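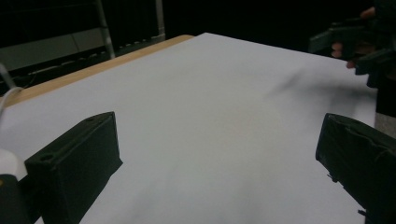 Pose tracking drifts on bimanual hand-held grippers over a plain white table; replay drove a finger into the tabletop

Lelbridge Help > Manipulation > Data capture and calibration

Posted by Getsemaní Aguirre

I record two-handed demonstrations with a pair of hand-held grippers, one per hand, each with its own wide-angle camera. Pose is estimated offline by Felen (visual-inertial, one map per session). The output goes through a retargeting step and is then replayed or used for training on two arms run by a Pandik controller.

Replay has produced 2 collisions with the table. In both cases it was the left arm, moving down and across at low speed, and in both cases the commanded height was below the real surface. The first one tripped the force limit and stopped. The second did not trip until the finger had flexed enough to bend its mounting screw. The arm was otherwise undamaged. I have stopped all replay on hardware until I understand the cause.

What I know so far:

The error is already present in the Felen output, before retargeting. Plotting the recorded fingertip height against the known table plane, the trajectory starts correct and sinks as the episode goes on. It is smooth. There is no jump, and Felen does not report lost tracking during most of the affected episodes.

It is worse for the left gripper, although the right one is affected as well.

The session has 1,862 episodes. 978 pass my plane check (fingertip never more than a few millimeters under the table). Of the ones that fail, 809 come from the part of the session after I covered the wood with a smooth white surface. I did that to get rid of the grain, which was showing up in the training images as a nuisance.

The room lights were also turned down at about the same point to remove glare, so two things changed together. I realize that was poor practice.

Camera intrinsics were calibrated in January and have not been touched. I recalibrated one camera last night and the values moved by less than the repeatability of the target. The IMU biases look normal with the gripper at rest on the table.

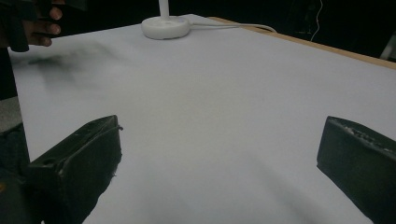
Left and right fingers over the white tabletop. Background behind the table is unlit.

Exposure is on auto. Gain is on auto. Feature count is not exported by default and I have not found out where to switch it on.

My questions: is this consistent with a lack of visual features, given that Felen reports tracking as good? Can the failed episodes be recovered, or should I discard them? And what is a sane interlock on the Pandik side so that a bad trajectory cannot reach the table again?

Comment from tholm: Which version of the mapper, and are you using loop closure?

Comment from Getsemaní Aguirre: Current release. Loop closure is on for the mapping pass and off for the per-episode localization, as in the default profile.

Posted by Sandberg (accepted)

Yes, it is consistent. The "good" status does not mean what you are reading into it. It is set from the number of features tracked between consecutive frames, with no regard to where in the picture they are or whether they belong to anything static. With a blank table and a dark background, a large share of the detections can land on the gripper's own fingers. Screw holes, scuffs, edges and worn spots on the fingers make very good corners. They are also rigidly attached to the camera, so they report zero motion. The filter then has a few real features saying the camera moved, many false ones saying it did not, and an IMU in between. The usual result is a slow smooth drift of the kind you describe, without a lost-tracking event.

Shadows make it worse. The fingers throw a shadow on the white surface, the shadow edge gets detected, and it slides along with the hand. The other hand and the second gripper are in view as well, and those move independently of both the camera and the table.

Things to check, in this order.

1. Turn on the debug overlay. In the session profile, set the tracker log level to verbose and enable feature dump. You get one file per episode with the coordinates of every tracked point. Plot them over a few frames from a bad episode. If the points cluster on the fingers, you have your answer.

2. Look at the mask. Felen takes a static mask per camera. The default one covers only the body of the gripper at the bottom of the image. If your fingers are longer or wider than the stock ones, the tips stick out past it. Draw a new mask with the fingers fully open and again fully closed, and use the union of the two. Do it separately for left and right. The two assemblies are rarely mounted identically, and reusing one mask for both would explain why one side is worse.

3. Look at the exposure time. Auto exposure in a dim room will go long, and then everything blurs as soon as the hand moves. Fix the exposure short, let gain take up some of the difference, and add light until the image is usable. Noise is much less harmful to tracking than blur. Diffuse light from two sides will deal with the glare you were trying to avoid.

4. Give it something to see. You do not need the grain back in the middle of the table. Put printed tags or any high-contrast, non-repeating pattern around the border of the work area and on whatever stands behind it. They must be fixed down. A tag sheet that shifts halfway through the session is worse than no tags. At least a few should stay visible when the gripper is low and pointing down, and this is where most layouts fail. At low height the camera sees little beyond the nearest part of the table.

On recovery: do not throw the raw data away. If video and IMU logs are intact, rerun localization with the corrected mask first. That costs only compute time. Some fraction will come back and some will not, and I would not predict the split. Episodes with strong blur are unlikely to improve.

Do not fix the height by shifting the trajectory up until it clears the plane. The drift affects all axes and orientation, and height is merely the one you can check against a known surface. A shifted trajectory will pass your test and still be wrong sideways.

For the same reason I would not fully trust your 978. The plane check finds episodes that drifted down. It says nothing about those that drifted up or laterally. Add a start and end check: begin and finish each recording with the gripper in a fixed dock, and reject on the difference between the two poses. For a bimanual setup, also compare the distance between the two grippers at the dock, which must be the same at both ends.

On the interlock, do all of it on the controller and none of it in the replay script:

Define the table as a keep-out plane in the Pandik workspace settings, with an offset that includes finger length. People set the plane for the flange and forget the tool. After changing fingers, change the tool definition.

Set the force limit for the tool in use. The factory value is meant for a stiff metal tool. Compliant fingers absorb a good deal before the wrist sees anything, and this fits with your second collision.

Run every new trajectory once with the plane raised by a margin and speed reduced, with a hand on the stop. If it faults, it does not go to the real height.

Replace the bent screw and check the finger it was holding. Then recheck the tool center point before moving the arm near the surface.

Comment from Getsemaní Aguirre: Feature dump is on. In the bad left-hand episodes the majority of points are on the finger blocks, mostly at the small hole in the top face. I was using the right mask for both sides.

Comment from Sandberg: Then start with the masks and change nothing else. Rerun a small batch before committing the whole session.

Comment from Getsemaní Aguirre: Done on a small batch. Most of the slow daytime episodes now end within tolerance. Fast ones recorded after dimming still drift. I will re-record those with fixed exposure and a tag border. Keep-out plane is set, with tool length included, and the force limit is lowered. Not replaying on hardware until the dock check is in.

Posted by mrel_88

Same thing happened to me, white table, tracking all over the place. I put an old newspaper down and it was fine after that. Also try updating firmware.

Comment from tholm: Newspaper works for tracking but then it is in all the training images, and it moves when a finger drags over it. Tape it flat at least.

Posted by okvarn

Adding one point to the accepted answer. If either gripper has a cable coming off it, mask the area the cable sweeps through, or tie it back along the forearm. A thin cable against a plain surface is a strong edge and it swings out of phase with the hand. I lost a good part of a session to this with correct finger masks on both sides.

Also check time offset between camera and IMU. A few milliseconds of error is tolerable with many features and becomes visible with few. Felen can estimate it online, but the estimate needs rotation about more than one axis at the start of the recording. Wave the gripper in a figure eight for a few seconds, pointed at something with texture, before you lower it to the table. Do it with each hand in turn. If both are moving at once, each camera sees the other gripper waving and picks up points on it.

I don't agree that noise is harmless. Past a certain gain the detector starts firing on it over the blank area. Add the light first.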